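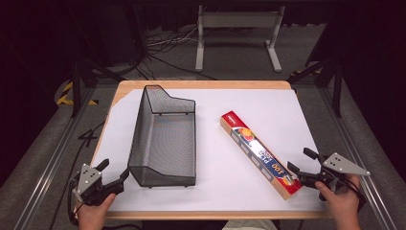

*A black wire-mesh magazine holder, and next to it a long box of the kind that holds plastic wrap or foil.*

# Why Can I See Through a Wall Made of Metal?

Hi again! Jhosep Llanos here, with another thing from around the house that I couldn't stop thinking about once I started.

Look at the black holder. It's made for magazines, so it has a tall back for them to lean on, and it slopes down toward the front so you can grab one easily. It's metal. Metal is hard and you can't see through it (try looking through a spoon). But you can see the white paper showing faintly through the sides of that holder! So what's going on?

The answer is holes. Lots and lots of tiny holes.

## Meet the mesh

When you have thin strands that cross over each other with little gaps in between, you've got **mesh**. A window screen is mesh. So is the net on a soccer goal, only with much bigger gaps, and so is the strainer you drain noodles in, if yours is the wire kind.

Light travels in straight lines. When light bounces off the white paper and heads toward your eye, some of it bumps into the wires and gets stopped, and some of it sails right through the gaps. Your eye gets only part of the light, so the paper looks faint and a bit gray. There's a good word for something you can partly see through: **semi-transparent**. "Semi" means half, or partly. Say it at dinner and see what happens.

I have a mesh pencil cup at home, and I wanted to know how many holes were in it. I marked off a patch with tape and started counting. I got 392! Then my phone rang and I forgot whether I'd done the last row, so I counted the whole patch again, and it was still 392, because I had 14 rows with 28 holes in each one. If you know how to multiply, you can skip most of the counting. I wish I'd thought of that first.

**Try it:** Hold a kitchen strainer close to your face and look through it at something across the room. Easy to see, right? Now hold it as far away as your arm will go. The wires get much more noticeable! Up close, your eyes can't focus on the wires, so they go blurry and you sort of look past them.

## Why would anybody want holes?

My nephew asked me this, and I think it's a great question. If you're making a box, why leave most of it out?

Well, holes don't weigh anything. A mesh holder needs less metal than one with solid walls the same thickness, so it's lighter to carry. Air can move through it too. And you can get an idea of what's inside without pulling everything out, which I love, since I lose things constantly.

There's one problem. Anything smaller than the holes falls right out. I once kept glitter in my mesh pencil cup. Please learn from me.

## Now the other box

The long box has a completely different job. It's tan cardboard with red ends, and it has citrus fruit in orange and yellow pictured near one end. There's a blue band too, with the number 100 printed on it in white.

Does a picture of fruit mean there's fruit in the box? Nope! You couldn't squeeze many oranges into something that skinny. Boxes of plastic wrap often have food on them because food is what people wrap. The picture is telling you what the stuff is *for*.

And why so long and thin? Think about how wrap and foil are stored. They're wide sheets rolled up around a tube. If you folded a sheet that big into a square, you'd get creases all over it, and plastic wrap would stick to itself and make you very grumpy. Rolled up, it stays smooth, and you can pull off as much as you need. A roll is long and thin, so its box is long and thin too.

**Try it:** Take 2 sheets of paper the same size. Fold one as small as you can and roll the other one into a tube. Now open them both. Which one would you want to cover a bowl with?

One warning: lots of wrap and foil boxes have a row of sharp little teeth along one edge for cutting. They're small but they really do bite! Ask a grown-up to do the tearing, and keep your fingers away from that edge even when the box is empty.

## Can they team up?

Some people stand their long kitchen boxes upright in a magazine holder, inside a cupboard. The boxes stay together and don't roll under the cereal. I tried it with mine, and it works nicely as long as the holder doesn't tip. Put the heavier boxes near the tall back and it'll feel steadier.

So here's your mission. Walk around your home and look for mesh. Check the kitchen, the desk, the windows, your shoes (yes, shoes, a lot of sneakers have mesh on top!). For each one, ask yourself what the holes let through and what they keep in or out. A window screen lets in air and keeps out flies. What about the basket on a bike? What about a tea strainer?

Draw your favorite one, with as many holes as you have patience for. I drew my pencil cup and gave up after the third row.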